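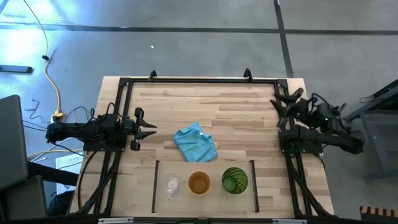

Why did Mundale stop its table-clearing robot? One of the two arms kept closing its gripper after it should have let go, and the team wants to know why before it runs again.

Last updated: 10/06/2021

I stopped by the Mundale workshop in Preltthorpe to hear about the fault that has everybody there talking. The two-arm setup is supposed to sort cups and a cloth on a tabletop, and it had gone 272 runs without a stop. Then, on the next one, a gripper squeezed when the software said "open" - and a plastic cup cracked with a pop you could hear across the room!

Jennylyn Ocampo was closest and hit the stop button. No one got hurt, I'm happy to say.

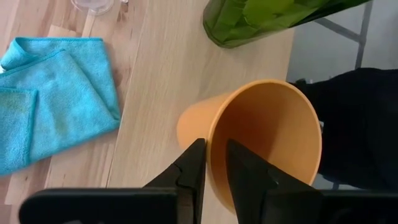
An orange cup on its side at the gripper fingers.

Daichi Sasaki walked me through the log (he was very patient with me). The release command went out fine, but the arm answered 13 seconds late. He suspects a loose connector. Noboru Nagano isn't so sure and thinks the March software update is to blame, so they're checking both.
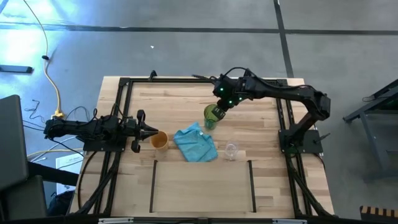 One arm holds a green cup while the other waits, gripper open, by the orange one.

For now there's a new house rule: hands stay off the table while either arm has power. Ocampo also wants a second stop button on the far side, and I'm with her on that one. The team plans 500 test grips at low force before going back to full runs, and a sister shop in Cullville has been told to check its own connectors too.

13 comments | 272 shares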